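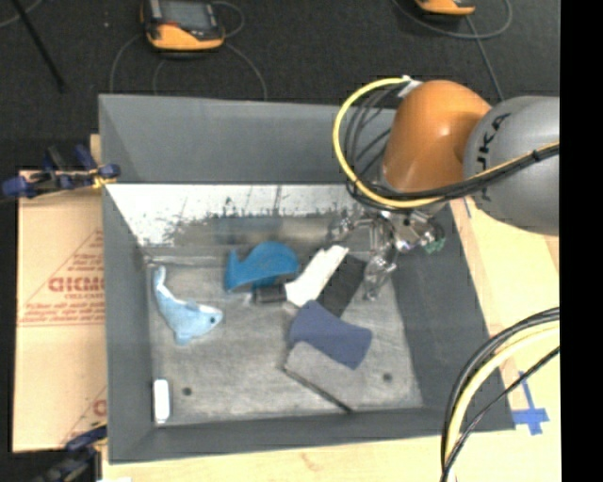

Figure 1. Gray bin on a wooden tabletop with a KUKA arm reaching in from the right.

Noise Levels in Shared Study Rooms at Hirkmont Hall
Ayuba Amissah and Ilse Van Dijk
Submitted 16 June 2021

Summary
This report examines how sound levels in the shared study rooms of Hirkmont Hall affect the length of student visits. The study covered 4 rooms, two of which have carpet and two of which have bare floors. A total of 446 visits were logged on paper sheets placed at the door of each room.

Method
Sound was recorded at intervals of 30 minutes with a handheld meter set on the windowsill. Students wrote down their time of arrival and departure. Sheets with a missing time were set aside and are not part of the total above.

Findings
Visits to the carpeted rooms were longer than visits to the rooms with bare floors. The difference was greatest in the late afternoon, when the hallway outside is used between classes. Chair movement was the source of noise most often named in the comments section of the sheets. Talking was named less often, and the ventilation system was mentioned only in the north room.

Limitations
The windowsill in the north room is close to an air vent, and readings from that room should be treated with care. A second round of readings is planned for August, with the meter placed on a central table.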